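Adville lab's new planner lets two robot arms share one table

ADVILLE — Two robot arms reaching for the same soda can used to be a reliable way to end the afternoon early at Vomance. Last Friday the small robotics software company released version 3 of Tzavaras, its free planning toolkit, and the arms now work out who goes first while they are already moving.

The release is a big one for people who run two-armed benches. Until now, Tzavaras planned for one arm, froze it, then planned for the other. That was safe and painfully slow. The new version keeps a single running plan for both arms and redraws the shared part of it every 80 milliseconds, so an arm that finds its path blocked can slow down, swing wide or take a different can instead of stopping dead.

"I have wanted this since I started here," said Lamduan Ongart, who led the planner work. "You watch one arm give the other a bit of room and keep going, and it's such a good feeling. I made everybody come over and look the first time. Then I made them look again."

The test job is sorting drink cans into clear plastic bins, with one kind of drink per bin. It sounds like kitchen chores, and it is a great workout for software. Cans are shiny. They tip, and they roll. Many share the same silver top, which means a camera looking straight down can mistake one flavor for another. Clear bins are rougher still, as depth sensors tend to see right through the walls and report the table underneath.
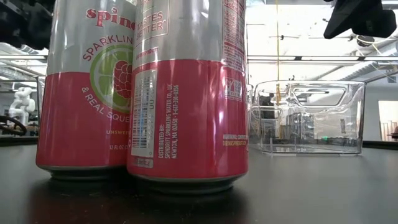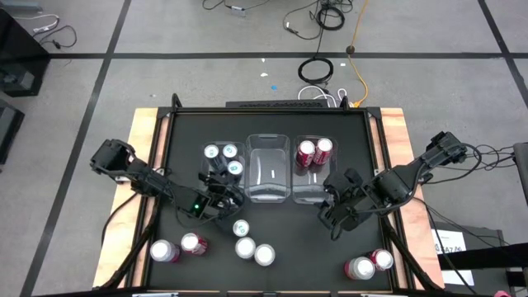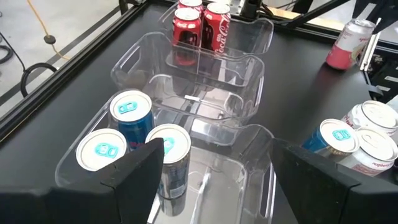
Drink cans and clear bins at the Adville bench, from the side (first), from above (second) and from a gripper (third). Photos: Vomance

The can and bin problem went to Nattawut Sombatkul and Chanida Ruangrit, who look after the perception side. Sombatkul's part is a module called Dusier that ships in the same download. It takes the view from overhead and the views from the wrists and keeps one list of objects, each with a position, a guess at what it is and a score for how sure the guess is. When the score is low, the planner can spend a moment bringing a wrist camera closer before it commits to a bin.

"From the top, you get a lid and a pull tab," Sombatkul said. "From the wrist, you get the side of the can, and the side is where all the color is. So we let the wrist win that argument."

Ruangrit took on the bins. Earlier versions asked the user to type in where each one stood, and a bin nudged by an elbow meant typing it all in again. Dusier now looks for rims and handle cutouts, the parts of a clear bin that show up best, and fits a simple box model to them. If a bin moves during a run, the box moves too. She said the handle cutouts gave her the most trouble, especially when several bins stand in a row and their edges overlap in the wrist view.

"There was a week when it was very sure we had a bin inside another bin," she said. "I still have that log. I love that log."

In the final round before release, the team ran 80 full sorts, changing the starting layout each time. The arms finished 51 of them without a person stepping in. Most of the others ended with a can on its side. Tzavaras can plan a pick for a can lying down, but it does so cautiously, and a can that starts to roll while the fingers are closing is still more than the grasp code can handle. Vomance has posted the logs from every run, good and bad, with the download.

Uyên Đàm, who uses the toolkit for her thesis work on shared workspaces, had an early copy in April and is already sold on one of the quieter additions, a replay viewer. It lines up each camera feed with the plan that was active at that moment, and lets you drag a slider back and forth to see which arm had the right of way and why.

"Before, I'd have a terminal full of numbers and a video on my phone, and I'd be trying to match them by ear, from the motor noise," Đàm said. "Now I drag the slider back and there's the answer. I found two mistakes in my own code the first evening."

The viewer also writes out a short plain-text reason for each change of plan, along the lines of "left arm waits, right arm leaving bin." Students seem to like it. Jacqueline Charpentier, who teaches an evening robotics class in Adville, plans to put the replays in front of her group well before anybody touches hardware.

"They can argue about what the arm should have done, and then look up what it was thinking," Charpentier said. "I could fill a whole class with one dropped can!"

Getting started takes a bit of patience. Both arms have to be calibrated to the same table frame, and a small error there shows up right away as fingers landing on the rim of a bin. The release notes include a guided routine that walks each gripper to a set of points on the work surface and compares what the cameras say with what the joints say. Ongart suggests doing it again any time a camera mount has been loosened, even slightly, and keeping the old calibration file until the new one has survived a full sort.

Users coming from the previous version will need to change their setup files. The old format listed arms one after another, in the order they were allowed to move, and that ordering no longer means anything. A conversion script handles the common cases. Custom grippers have to be entered by hand, including finger shape, as the planner now uses the real outline of the fingers when it checks whether there is room between a can and a bin wall.

Next on the list is regrasping, so an arm can set down a badly held can and pick it up again on its own. Ongart has a rough version running in simulation and hopes to try it at the bench soon. Sombatkul wants to add dented cans to the test set and has started saving his own from lunch.

Tzavaras version 3 and the Dusier module can be downloaded from the Vomance project page, along with sample recordings for people who want to try the viewer without a robot.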